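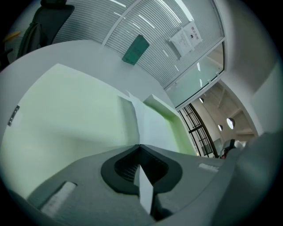 Aug 10, 2018

We got the keys to the Lurnedport office back in May, and I've been promising everybody a gallery page ever since. Well, it's up! Sort of. It has exactly one picture so far, and I'll keep adding to it as I dig through the folders (there are over 1,468 files in there and I named almost none of them sensibly).

**Looking up, Lurnedport office**
Pale mint-green wall, white slatted ceiling. I wanted plain white walls and lost that argument — and I've come around completely, because the green gets a lovely glow when the light catches it. The slats pick up bright streaks too. The darker green sign is up by the ceiling, and the paper notice in Chinese is taped up to the right of it, with the window glass just below.

A few bits for people who've been asking. The move from Banivcombe took us four days, which was two more than I'd told the landlord. The big table from Lapointe went up 23 stairs on its side and I never want to see it move again. And yes, the Lamuron shelves are still in their boxes!

Next up I'd like to do the kitchen corner, then the front door once the new handle is on. If you took any pictures on moving day, please send them over — I was carrying things and hardly took any myself.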